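4.3 Why people keep the bottle

The most exciting result of the kitchen interviews was how attached people are to the small bottle itself, quite apart from what is in it. We had gone in to ask about waste. We came out with hours of talk about glass and plastic, tight lids, sticky shelves and the joy of finding a container that pours well. Of the 418 households that filled in the Virnirow survey, most had at least one cupboard or drawer given over to empties, and many could tell us where each had come from.

Colour mattered far more than we expected. People sorted by label long after the contents were gone, and they did it quickly and without much thought. A red label meant sauce or something hot, even in homes where the bottle had been refilled with dish soap for years. One woman in Tirinari had scrubbed the labels off everything she owned and then painted coloured dots back on, which she described as "putting the names back." We heard versions of this again and again, and it fits nicely with the Gajewski pantry study, where shoppers who decanted their dry goods went on buying by the colour of the old packet.

Size came next. The favourites were the little ones, the bottles that sit in a palm and can be tucked in the door of the fridge. Large bottles were respected but rarely loved. People spoke of them as a chore to rinse and a nuisance to store, and they were the first to go in the recycling when space ran short. Small bottles were kept for salad dressing, vanilla, paint water, holy water, screws, seeds and, in 2 homes, sourdough starter (both had leaked).

Caps deserve a paper of their own! A bottle without its cap dropped out of use almost at once, yet loose caps were saved with great care in jars and tins, often for bottles that had been thrown out long before. When we asked why, the usual answer was that a match might turn up. Several people got up in the middle of the interview to try one.
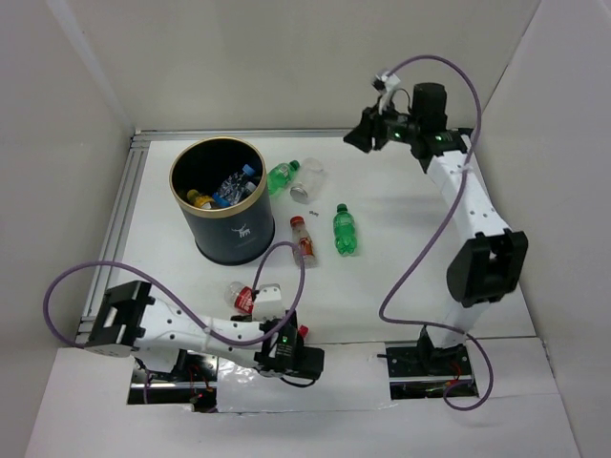
Figure 7. Small bottle with a red label, lying on its side, with a small red cap-like piece nearby.

The position in which bottles were stored also split our households, and along lines we had not guessed. Older cooks tended to stand everything upright. Younger renters, who had shallow drawers and very little bench space, laid bottles flat and trusted the seal. Neither group thought much of the other's habit, and in shared houses this was a steady source of grumbling. The Akell diaries, which cover 21 kitchens from March onward, give a lovely close view of it - one set of flatmates turned the same vinegar bottle up and down for weeks without ever speaking about it.

We also asked what would make people let go. Money hardly came up. A local refill shop did, and so did a neighbour who makes jam. With 4,000 diary entries still to be coded, we are careful about how far to push this, but the pattern so far is that a bottle leaves the house easily when its owner can picture the next person using it. Section 5 takes up that idea and looks at swap shelves.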